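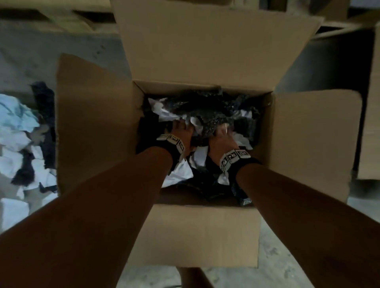
Fig. 1. Carton with all four top flaps open and packing material in place.

2. Unpacking and placing the Padum dehumidifier

2.1 Cut the tape along the center seam. Set the blade to a shallow depth.
2.2 Fold back the four flaps and take out the packing material. The drain hose and filter are packed separately from the main unit and are easy to miss.
2.3 Lift the unit by the side grips. Do not lift by the tank handle.
2.4 Stand the unit upright for 30 minutes before connecting power.

CAUTION: If the carton was stored on its side, extend the standing time to 24 hours.

2.5 Place the unit on a level floor. Leave 12 inches clear on the outlet side.
2.6 Push the hose onto the drain port until it stops, then tighten the clamp by hand.
2.7 Slide in the filter with the arrow pointing toward the fan.

NOTE: Keep the carton until the warranty card has been registered. Warkberg does not accept returns in other packaging.

2.8 Plug the unit directly into a grounded outlet. Do not use an extension cord.
2.9 Press POWER. The display shows 100 during the self-test, then the room humidity. If the display stays at 100, see Section 6.

Revised 30 July 2023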